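We use cookies to improve your experience on this site. By continuing to browse you accept our use of cookies. Accept | Manage settings

September
By Torquil Rankin

3. Collecting the Demonstrations

3.1 Setup and operators

All demonstrations were recorded on the Traltulero bench, a single arm with a two-finger gripper and a small camera at the wrist. A second camera, fixed above the bench, was used for checking only and its video was not given to the model. Operators moved the arm with a hand controller and saw the wrist view on a monitor while they worked. We chose this arrangement so that a person would have to solve the task with the same view the policy gets at run time.

Fourteen operators took part. Five had used the arm before. The others were given a short practice period on a block-stacking task, and none of the practice runs were kept. Sessions ran in the morning, except on Tuesday, when the bench was shared with the Mosoti grasping study and we started at 3 p.m.

3.2 Task and layout

Each episode uses a set of play food, a round plate and a few household items that act as distractors. The operator is given a written instruction such as "put the orange slice on the plate" and carries it out without further prompts. An episode ends when the operator presses the stop button or after 72 seconds.

Layouts were drawn by the Nunine scheduler, which picks the items and gives a rough position for each one. We did not ask for exact placement. Small errors in where people set things down gave us variety that we would otherwise have had to add by hand. Items were allowed to touch or overlap, and distractors could be partly outside the wrist view at the start. In earlier work with the Brondari set, every object was fully visible in the first image, and the trained policy did poorly when this was not the case.

3.3 Filtering and labels

We kept 239 episodes. An episode was removed if the arm reached a joint limit, if the instruction did not match the items laid out, or if the wrist video had dropped images. Failed grasps followed by a successful second try were kept and marked with a retry label. Compression errors along high-contrast edges were common in the wrist video and were left as they were, as the same errors appear when the policy is running.

Figure 2 gives a wrist view from a plate task. The plate is empty, and the orange slice and two strawberries lie near it. The gripper takes up much of the lower part of the view, so objects close to the fingers can be hidden from the operator and the policy alike. 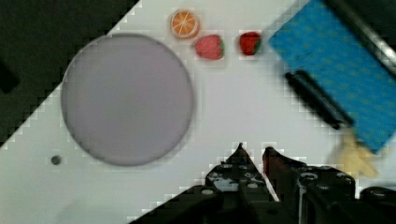
Figure 2. Wrist camera view with an empty plate, three play-food items and a blue distractor at upper right.

Labels were written by one person and checked by another. Where the two disagreed on the moment of grasp, we used the earlier time.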